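Progress report to the Jerketti Fund
Project: The Turnport lease papers
Period covered: October to January
Prepared by: Annunziata Testa, project lead

Dear Yesenia Benavides,

I send you our second report. As you asked after the first one, I have kept the money in the separate sheet and I write here only on the work and on what we have learned from it.

1. The question we are working on

When the harbour quarter of Turnport was given back to the town, the older accounts say that the whole quarter had been under one lease, and that this lease simply came to its end. Our reading of the papers does not support this. The quarter was made of two parts. The lower quay was leased by the town to the Dabbas trading company for a fixed term. The upper part, with the chapel and the rope yards, was sold to the company outright, and no date of return was written anywhere. Still, both parts came back to the town together. We would like to explain why the company gave up land which it was not obliged to give up.

2. Work done in this period

Lino De Luca has finished the first reading of the company letter books. There are 12 volumes, and we had access to all of them except one, which is with the binder. From these he has transcribed 266 letters that mention the quay, the upper part or the water supply. Kastriot Begović has checked the transcriptions against the originals and has corrected mostly names of ships and abbreviations for weights.

Arturo Ferraro has worked on the maps. He compared the survey made for the lease with the later tax map, and he could place the boundary wall with good certainty on its northern side. On the southern side the two maps do not agree, and he prefers to leave this stretch as a dotted line until we see the deeds in Flatell.

3. First findings

The water question appears in the letters much earlier than we expected. The upper part had no well of its own. Its water came through the lower quay, by a channel that belonged to the town. Already nine years before the end of the lease, the company agent writes that the upper part "cannot be kept without the lower, except at a cost which no director will sign". He repeats this in other words several times, and each time the answer from the directors is short and promises a decision later.

The warehouses were also all on the leased ground. If the company had kept only the upper part, it would have owned a chapel, the rope yards and some houses, with no place to land goods. I think this is the main reason, but I want to be careful. Lino gives more weight to the town council, which refused in its minutes to discuss the two parts separately. We have agreed to present both readings in the article and to show which letters speak for each.

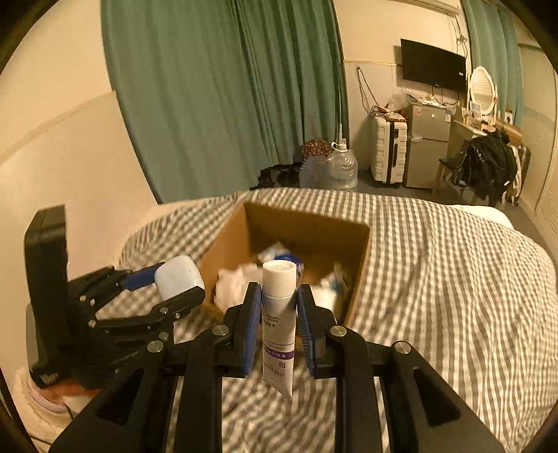

One thing remains unclear to us. The final agreement uses the word "restore" for both parts, although the upper part had been bought. Kastriot believes that it is a formula copied from another treaty of the same time. He has found a similar sentence in one of them, but one case is not enough to say it firmly.

4. Delays

The visit to the Flatell archive was planned for the autumn and did not take place, as the reading room was closed for works on the roof. It is open again now and we have places reserved. The missing letter book should come back from the binder before spring. I do not expect that these delays change the end date of the project, but the index of persons will be ready later than I wrote in the plan.

5. Next period

Arturo and Lino will go to Flatell for the deeds of the upper part. Kastriot continues with the council minutes - these are in a difficult hand and the progress is slow. I will write the first draft of the article and send it to you together with the next report.

We ask for one small change. We would like to move the sum left over from map reproduction to travel, so that the Flatell visit can be longer. The total stays the same. Please let me know if you need a formal letter for this.

With kind regards,
Annunziata Testa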